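The open house in Bistimdale promised a better way to pack for winter, and I drove 70 miles to hear it. Prasetyo Sumampouw gave the talk in the bedroom. His claim is that any puffer jacket folds down to nothing if you start at the hem. 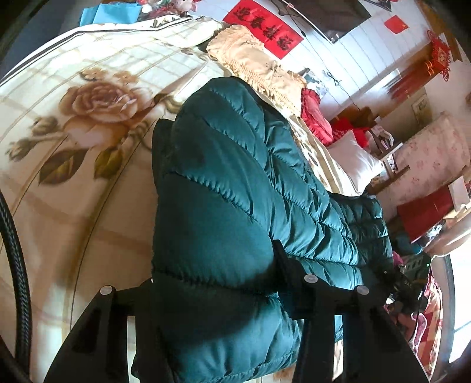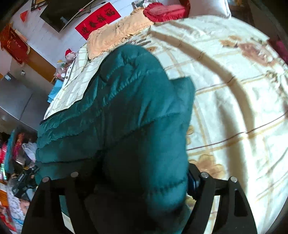

The teal puffer on the flowered bedspread

I have my doubts. Puffy nylon has its own ideas, and my coat at home has beaten me since December. The handout cost 3 dollars and repeats the talk. I'd skip the second session unless they bring a suitcase.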